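Podine Evening Course, Workshop Basics
Handout 6: Slots, Keys and Clearance
Teacher: Tâm Mai
05/07/2018

Please read this handout before the class. Bring it with you, together with your caliper and the practice sheet from Handout 5.

1. What we mean by a key and a slot

In this course a key is any long part that goes into an opening by its end. The opening is called the slot. The key can be a plain bar, or it can have a ridge or a groove along its length. When there is a ridge, it often decides which side must be up, so we look at it first and at the sizes after.

The flat part which carries the slot is called the panel. Some of our panels have only one opening and some have many. In a panel with many openings you must find the right one before you take the key in the hand. Dariusz Kaczmarczyk, who taught this course before me, asked his students to point at the slot with a finger and say its name. I still find this a good habit.

2. Clearance

Clearance is the difference between the size of the slot and the size of the key. It is measured two times, once for the width and once for the height. Please write both. In the homework many of you wrote only the width, and then the answer for the second exercise cannot be found.

Example. The slot is 10.4 mm wide and the key is 10.0 mm wide. The clearance in width is 0.4 mm. If the key stands exactly in the middle, there is 0.2 mm free on each side.

A bigger clearance makes the work easy but the key will move from side to side. With a small clearance the key sits well, but your hand must be straight. For the practice set we use 0.4 mm. Laurier Turcotte's group will use 0.2 mm in the second half of May.

3. How to enter the slot

Hold the key behind the middle, so the front end stays free.
Turn it until its shape agrees with the opening.
Bring the end to the slot and look from above, then from the side.
Push in the direction of the length only.
If it stops, pull back a little and correct the angle. Do not push harder.

The last point is where we lose most of our time. When a key enters with an angle, two opposite corners touch the walls of the slot and it becomes locked. We call this jamming. More force makes the jam stronger and can damage the border of the opening.

4. A panel with several openings

Compare the openings before you choose. Shape, size and direction (standing or lying) are all useful. A frame around an opening helps the eye, but it does not tell you the depth. 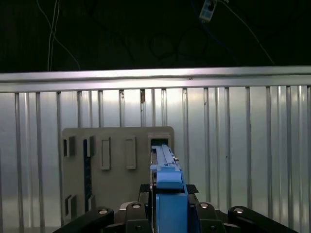 Fig. 1. Blue bar with a ridge along the top, its end in the framed slot at the upper right of the gray panel.

Questions to discuss in pairs:
Which openings in Fig. 1 can you exclude by the shape alone?
What would you measure first on the bar, and why?

5. Homework

Do exercises 1 to 4 on the practice sheet. For exercise 3, make a drawing of the slot from the front and write the clearance on it in both directions. Give the paper to me or to Marlene Lemieux before the next class.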